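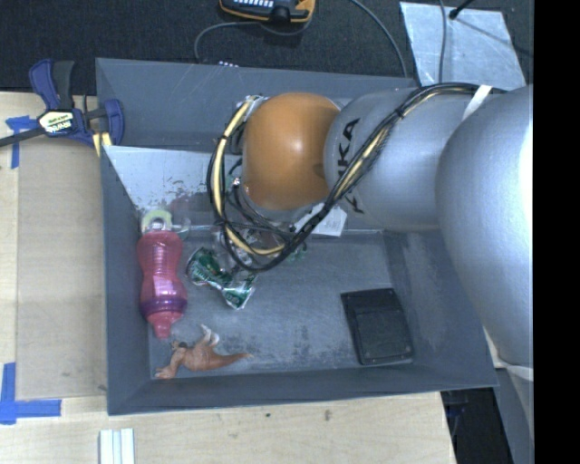 Figure 7. Arm over the picking bin, with the cable bundle and the yellow hose near the orange joint.

7. Loss of vacuum and cable snagging during bin picking

This section describes what to do when the Grero picking cell stops with message 63 ("Vacuum not reached") or message 11 ("Axis load too high"). The two messages often have the same origin. When the arm goes down into the bin, the cable bundle and the hose go down with it, and a loop which is too long or too tight will touch the bin wall, catch on an object, or bend the hose until the air can not pass.

Read the whole section before you touch the arm. The first version of this procedure was written by Ryszard Makowska after a stop at the Jurnelberg site, where the hose was pulled from its fitting and the operator restarted the cell four times before looking at it. Please do not restart more than once without an inspection.

CAUTION. Danger of crushing. The arm can move when an error message is cleared. Never put a hand, a head or a tool into the bin while the drives are on, also not for a small object.

CAUTION. Compressed air. A hose which comes off its fitting under pressure can hit the face. Wear eye protection until step 5 is finished.

7.1 Make the cell safe

1. Press the stop button. Do not open the gate first.

2. Write down the message number and the position of the arm on the screen. After the power is off this information is lost.

3. If the arm is inside the bin, look from the outside if a cable is caught. If nothing is caught, raise the arm in manual mode at slow speed until the cable loop is above the rim. If something is caught, leave the arm where it is and continue with step 4.

4. Switch the drives off, lock the main switch and keep the key with you.

5. Close the air valve and wait until the gauge shows zero.

Note: the brakes hold the arm when the drives are off, but they do not hold against a strong pull. Do not lean on the arm or pull the cables to free them.

7.2 Inspect the hose and the cables

6. Follow the yellow hose with your fingers from the fitting to the first tie, then through the bundle. You are looking for a flat place, a sharp bend or a cut. The most common place for damage is where the hose goes under a tie that was tightened too much.

7. Check that the fitting is seated. It should not turn by hand.

8. Check the loop beside the orange joint. It must be free to open and close when the joint turns. Thin wires which hang inside the loop have to be tied back to the bundle, otherwise they are the first to catch.

9. Check the strap that holds the bundle to the arm. If the strap has moved, the length of the loop has also moved. Put it back to the mark you made during installation (see section 3).

10. Replace a damaged hose. Do not repair it with tape. Tape holds for some hours and then leaks so slowly that message 63 comes only with heavy objects, and this is difficult to find.

7.3 Inspect the bin

11. Check that the clamp on the edge of the bin is tight. Try to push the bin with one hand. If it slides, the arm has been working with a wrong position and you must repeat the bin calibration in section 4.

12. Compare the panel beside the bin with the corners of blue tape on the table. If the tape is damaged, renew it only after the calibration, never before.

13. Remove objects which lie tight against the wall, and crumpled or glossy packaging. The suction cup does not seal well on a folded surface, and the clear plastic is often seen by the camera at a wrong height. The arm then goes too deep and pushes the loop against the bin.

7.4 Restart

14. Open the air valve. Listen near the fitting. There should be no hissing.

15. Unlock the main switch, leave the cell and close the gate.

16. Run the empty test cycle at reduced speed. Watch the loop and not the gripper. Keep one hand on the stop button.

17. If the loop stays clear of the walls, run 80 picks at normal speed with the test objects. Message 63 is permitted one time. Message 11 is not permitted.

18. Enter the result in the cell log with your name.

If message 11 comes again, lock the cell and call Friederike Lammers at Collbridge service. Have the log ready, she will ask for the arm position from step 2.

Inspection interval: every 500 hours of operation, and also after each change of the gripper. The list of spare hoses and ties is in appendix B.

Section revised January 20, 2024. Checked by Witold Wróbel.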